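Handout 9 -- Looking after the hand-held gripper pair
Module: Setting Up and Maintaining Small Handling Kit

Read before the practical. Bring the Telta checklist, the printed one, not your phone.

What we mean by "the kit": two hand-held grippers, marker block on each, harness, head camera, cables. One person wears it. Treat it as one machine, same as you would a fixed cell.

Order of work. Power first, then cables, then harness on, then grippers in the hand. Students always pick the grippers up first and end up plugging things in one-handed. Don't.
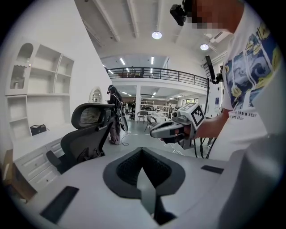 Hanna Wilczyńska

1. Jaws and pads
Wipe the black pads with a dry lint-free cloth. No alcohol on the mesh lining, it lifts the glue. Look into the slot below the jaw for grit. Open and close 60 times by hand, slowly, and feel for a catch. If it catches, stop and tag it out. A worn pad gets swapped as a pair, left and right together, even if the other one looks fine.

2. Marker blocks
The tags are how the system knows where each gripper is, so a scratched tag is a fault. Check every face for scuffs, fingerprints, lifting corners. Block must not rock on its mount. If you can move it with a thumb, tighten and then redo the calibration (Cludell sheet, page 66). Do not skip teh calibration because "it only moved a bit".

3. Cables
Most of our call-outs at Ulance were cables. Follow each one from tool to socket with your fingers. Slack at the elbow -- enough to reach forward without a tug. Floor cables get walked on, so look at those hardest. 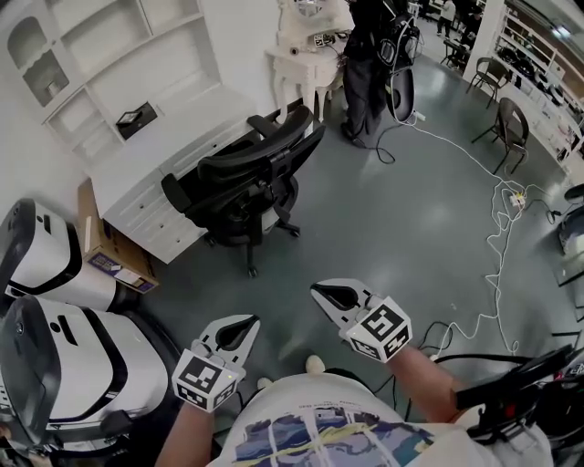 and if one has a kink that won't lie flat, replace it, don't tape it. Coil spares loosely. Same goes for the power strip: check it sits flat and the plugs are pushed fully home.

4. Trial run
Both grippers up in front of you, tips angled in, tags facing out. Hold still for a slow count of nine. Then reach, turn, lower. Watch for tracking dropping out on one side only, usualy a dirty tag or a sleeve over it.

Write up in the log: fault, what you did, initials. Over 153 entries in the Jabłońska log now and half just say "fixed". Fixed what??

Saturday group: same handout, start at section 2, we do jaws after the break.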